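Ellow Countertop Water Filter » Set-up Guide » Section 2: First Flush and Daily Use

Read section 1 first if the housing isn't on the faucet yet.

Before you start

You need the filter, the gray washer, a towel and a big pitcher. Cold water only. Hot water ruins the cartridge and voids the Parnska warranty.

2.1 First flush

1. Peel both stickers off the cartridge. Both ends!
2. Drop it in the housing, arrow up.
3. Hand tighten. No wrench.
4. Turn the diverter to FILTER, open the cold tap slowly.
5. Run for 7 minutes. Gray water at first is carbon dust, normal.
6. Shut off, wait, run again untill clear.

Note: small drip at the collar? Back it off, reseat the washer, try again. Still dripping, see section 5.

2.2 Filling cups and pitchers

Go slow. Full pressure splashes and doesn't filter as well. Plastic cups are fine, glass is fine, just keep the rim off the spout. Anything tall, tilt it.
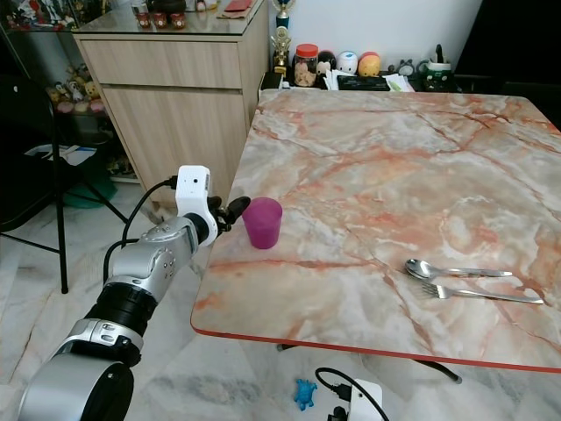 Plastic cup on the table. Stand cups upright before filling.

Don't leave filtered water sitting out all day. No chlorine left in it, so it goes stale quicker than tap. Cover it or put it in the fridge.

CAUTION: do not use with water that is unsafe or of unknown quality. This filter is for taste and smell only.

2.3 Changing the cartridge

1. Tap off, diverter to TAP.
2. Unscrew housing over the sink, it will be full.
3. Swap cartridge, repeat 2.1.
4. Reset the counter, hold the button til it beeps.

Cartridge is good for 296 gallons. Hard water, less. If flow drops early, change it early.

Away over a week? Flush again before drinking.

Part numbers: cartridge EL-63, washer comes in the box with it. Older Trelirow housings take the same cartridge but need the thick washer, order seperately.

Section revised Tue 3 December, P. D'Souza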